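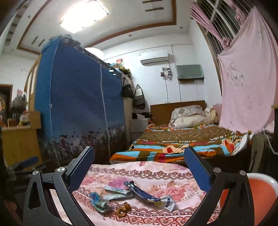
Trash on the bed, blue pads on the gripper, cartoon bedspread on the far side.

Posted 5/16/20 in Work

I've been promising a proper post about the robot stuff at work for weeks, and three of you have emailed to ask whether I've been replaced yet. I have not! I've been promoted, sort of, and I spent most of last week picking up candy wrappers with two pad-tipped fingers on a stick, and I can't remember enjoying a work week this much.

For anybody new, I've cleaned for Dadonon for a long time. We do private homes mostly, some shared houses, plus the move-out jobs that everybody fights over in the winter and hides from in the summer. Dadonon signed on with Zellow last year to help teach a tidying robot. The robot itself lives over at the Zellow building and I've met it twice. What we have out on jobs is the hand-held gripper, which is the same kind of hand the robot has, only with one of us on the other end of it. You squeeze, the fingers close, the camera records what the fingers did, and later on somebody at Zellow turns all that into practice material for the robot. So my job, on recording days, is to clean a room the way I would clean it, except I'm only allowed to use that hand.

Try it some time with a pair of kitchen tongs. Go pick up an empty toothpaste tube off a bedsheet. You will discover that you have never once in your life thought about how you pick up a toothpaste tube. Flat on a soft surface, there's nothing to get under. If you press down, the mattress gives and the tube goes down with it. If you come in from the sides, you get a nice pinch of sheet along with the tube and now you're dragging the whole bed toward you. I did that over and over my first day. What works for me is coming in low at the crimped end and letting one finger stay still while the other one does the moving. I was so proud when I figured that out that I called my sister from the van.

Crinkly snack wrappers are the easy ones. They stand up off the sheet by themselves and you can grab any old corner. Small, hard, roundish things are the worst. They roll into the dip that the fingers make and then they just sit there, looking at you. Shahab Nouri, who trains all of us on the grippers, has a trick where he pushes down on the sheet right beside the thing so it tips toward him, and then he closes. I've been working on it. I have maybe half his success rate and a lot more swearing (they don't record sound, I checked).

So what has changed at work? Quite a bit, and not always where I thought it would.

The first thing is pace. Cleaning jobs are timed. They always have been, and you learn to move like somebody's chasing you. On recording days you can't. If you rush, the fingers jerk and Zellow throws the clip out. So we've got people who have hustled for a living since high school being told to please slow down, take one thing at a time, put it in the bag, come back for the next. Some of the crew hated it. I took to it right away, and my back took to it even faster. Recording shifts are paid by the hour and not by the house, and if you've ever cleaned by the house you know what a difference that makes to how you feel at four in the afternoon.

The second thing is that people ask us questions now. I mean people with engineering degrees, on a video call, asking us why we do things in the order we do them. Why trash before laundry? Why do I clear the bed before the floor? Well, because the bed is where I'm going to put everything else while I sort it! I have known that for so long I'd stopped knowing it. The young woman on the call wrote it down. Then she asked how I decide what counts as trash, and we talked for nearly an hour about it and didn't get to the end. A crumpled wrapper is trash. A squeezed-flat tube is trash, probably, though I've worked for people who would cut that tube open and get another four days out of it. A seed pod or a bit of dried fruit on a bed might be trash, or it might be a kid's collection, and if there are cartoons all over the bedspread I'm going to stop and ask before I toss it. How do you put that into a machine? She didn't know either, and she was as excited about it as I was.

The third thing is the rooms. Zellow wants real bedrooms, lived-in ones, and I think that's the smartest decision in the whole project. Their own practice room has one bed and a very nice lamp, and nothing hanging on anything. Real bedrooms have a zip-up wardrobe with bundles piled on top and mesh bags on the wall and the TV and a curtain in the wrong place and three patterns going at once. The patterns are a bigger deal than I would have guessed. To you and me a pink flowered sheet is a sheet. Shahab says busy prints give the software a hard time telling what's on the sheet from what's part of it, so we get asked for more of those. My own bedding is the floweriest on the team and I have never been so popular.

Now for the parts that aren't all sunshine, because a couple of my coworkers read this and they'd let me have it.

People are worried about their jobs, and I don't think it's silly. At the meeting in the Pakzad Street office, the one before we all started wearing masks to everything, somebody stood up and asked straight out whether we were training our replacement. The manager gave an answer about partnership that went on for a while. Shahab gave a better one. He said he didn't know. He said the robot could currently pick up a wrapper if the wrapper was feeling cooperative, that it would get better, and that when it did, he wanted the people who taught it to be the ones running it on jobs, and he wanted that in writing. We did get something in writing. It's two pages, and it says anybody who's logged 251 hours on the grippers gets first pick of the operator jobs when there are operator jobs. It isn't a guarantee, and I've read it enough times to know exactly where it isn't. I'm still glad to have it in the drawer.

There's also the hand thing. Squeezing that grip all day wears on you right at the base of the thumb. After the first month we asked for shorter turns and got them, so now it's 11 minutes on and then you swap with your partner and go do regular cleaning with your regular hands. It should have been like that from the start. If your workplace is about to bring these in, ask for that on day one and don't wait for somebody's wrist to go.

And it does feel odd being recorded. You get used to it, but I noticed I was tidying myself up before a shift, when all it ever sees is the fingers. Families have to sign off before we record in their rooms, and some say no, and then we clean the old way and nobody gets a hard time over it. The crew gets to say no too. Two people on my team did, and they've kept their same houses and hours. I watched for that pretty closely.

But I have to tell you about the second time I met the robot. They had us over to the building at the start of May, a few of us, spaced out along the back wall. They'd made up the bed and put some litter on it, and the arm came down, and it went in low. It went for the end of the tube, with one finger held still and the other one closing. I said "that's mine!" out loud through my mask. I can't prove it's mine. There are 1,298 clips in that batch from the whole crew and for all I know six of us do it that way. It dropped the tube on the way to the bag, too, and then had a long think about the pillow. I don't care. I've cleaned houses for most of my life and I've never before seen something I know how to do come back at me from across a room.

My mother cleaned, and what she knew she showed me, standing in other people's kitchens. It pleases me that a bit of it might be in there.

Next week we start on laundry, which Shahab says is where the grown-ups cry. Socks first, then T-shirts. There's a rumor that Sidis, the other crew, already tried a fitted sheet and had to go sit in the van. If you've got a method for folding a fitted sheet with one hand and two fingers, the comments are open and I'm begging you.

I'm also supposed to be finding out whether we can get the blue pads in a smaller size for those of us working on little stuff. I'll post when I hear back.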